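**Téléopération en simulation : la pince dérive quand je relâche la manette**

Bonjour,

J'enregistre des démonstrations dans Tromo (scène rendue, caméra poignet) avec une manette Kukum. Tâche : saisir un objet et le déposer dans un bac. Fréquence de commande : 20 Hz. Dès que je relâche le stick, l'effecteur continue sur quelques centimètres, puis s'arrête. Sur 102 épisodes, une bonne partie est inexploitable pour l'apprentissage par imitation.

Vue poignet, pince ouverte :

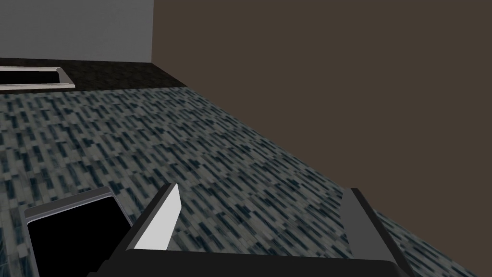
*Vue poignet dans le simulateur : doigts ouverts, un bac en bas à gauche, un second au fond à gauche.*

La zone morte est réglée sur la valeur par défaut. Faut-il filtrer côté manette ou côté contrôleur ?

Tudor Tudose

---

**Réponse 1** (acceptée)

Côté contrôleur. Votre nœud intègre sans doute la dernière consigne de vitesse tant qu'aucune nouvelle n'arrive. La manette ne publie que sur changement : si le message de retour à zéro est perdu, la consigne reste active jusqu'au timeout.

- publier à fréquence fixe, y compris les zéros ;
- ramener `cmd_timeout` à deux périodes ;
- vider la file d'entrée à chaque cycle (`queue_size: 1`).

Enregistrez aussi la pose mesurée, en plus de la consigne. Sans elle, impossible de recaler les épisodes déjà faits.

---

**Réponse 2**

Même souci avec Primurley, j'ai augmenté la zone morte et ça va mieux. Pas testé avec Tromo.

---

**Réponse 3**

La zone morte ne corrige pas un retard. Vérifiez plutôt l'horodatage : chez nous, 1 190 pas sur 3 113 étaient datés à la réception et non à l'émission. L'export Enache a une option pour ça, désactivée par défaut.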